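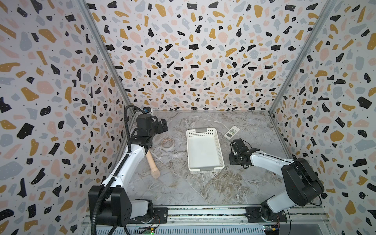

Melati Lubis says the packing cells at Vuvthorpe have cut the lifting and left the deciding where it was. Each cell has two arms on a shared rail. An operator sets out mixed goods and a basket, starts the routine and steps in when a grip fails.

"I used to pack 295 baskets a shift by hand," she said. "Now I look after cells, and most of my day is faults."

The site logged 3033 stops in December. Dong-geon Baek, who keeps the log, put the largest share down to items lying at an angle the gripper had not been taught. Rolls of tape were second.

Training takes 42 hours, on paid time. Lubis thought the cable checks were rushed. "You get one Friday afternoon on them, then you're signed off."

Baek disagreed on that point but accepted that the grading had not kept up. Packers who moved to the cells are still on the packing rate. "The job sheet says packer. The work is nearer to setter." A revised sheet is with the site manager, Desta Feyisa.

Neither expects the hand benches to go. Orders with glass in them are still packed there.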